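The Noise Ordinance

The bill came over from the lower house on Saturday, which should have told Traian Tănase something. Nothing good was ever sent across the courtyard on a Saturday.

It ran to 38 pages and it banned street hawking after dark in the whole province of Jallness. The governor wanted to sign it before lunch. There would be a table, a pen and a choir.

Traian was the legal secretary, and his job was to read things. He read this one twice. Section 30 set the fine at 2477 crowns, which was more than a woman selling boiled corn at the Csizmadia bus stop would see in a season. Section 2 defined a hawker as any person who offers goods while standing.

"And if she sits down?" he asked.

The governor's press man said that was the sort of question that held the province back.

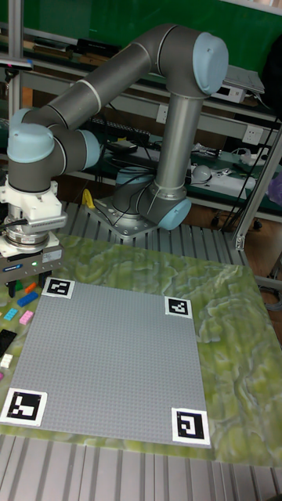 Sellska, from the attorney general's side, told him on the phone that the sitting question had come up in the house and been settled by a show of hands, though she couldn't say which way. She had been in the hallway. Everybody she knew had been in the hallway. She thought the thing would be signed, praised for a week and left in a drawer, and she advised him to eat something.

He didn't eat. He went down to the market office and asked who had wanted the law. The clerk gave him a name, Prerix, and then looked sorry about it. Prerix owned the new shopping hall by the river. It had escalators and no customers.

"They wrote a letter in support," the clerk said.

"When?"

"April."

The bill had been introduced in May. Traian had seen enough letters of support to know that they usually came after the thing they supported.
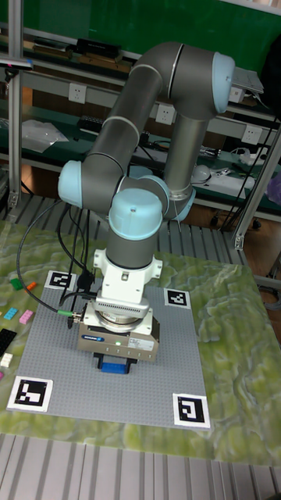
The Signing

The choir was late, so they signed without it. The governor spoke about order, clean sidewalks and the children, who were mentioned four times. He called it the most popular law in the history of the province. Traian stood behind the flag and tried to remember anyone asking the province.

A reporter wanted to know who would enforce it at night. The police, said the governor. With what cars? The governor thanked her for coming. 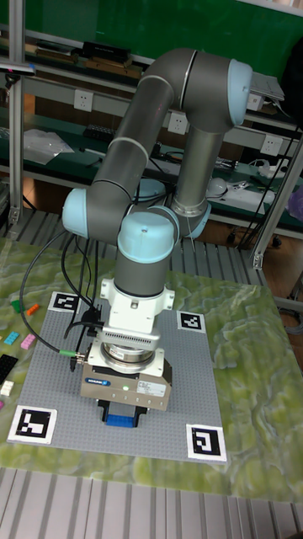

By eight that evening Traian was at the bus stop with his collar up. The corn seller was there, with her pot and her paper bags, and a policeman was ahead of him in line.

"You heard about the law?" Traian asked her.

"Which one?"

"The new one."

She pulled a plastic crate over with her foot, sat down on it, and asked him if he wanted salt.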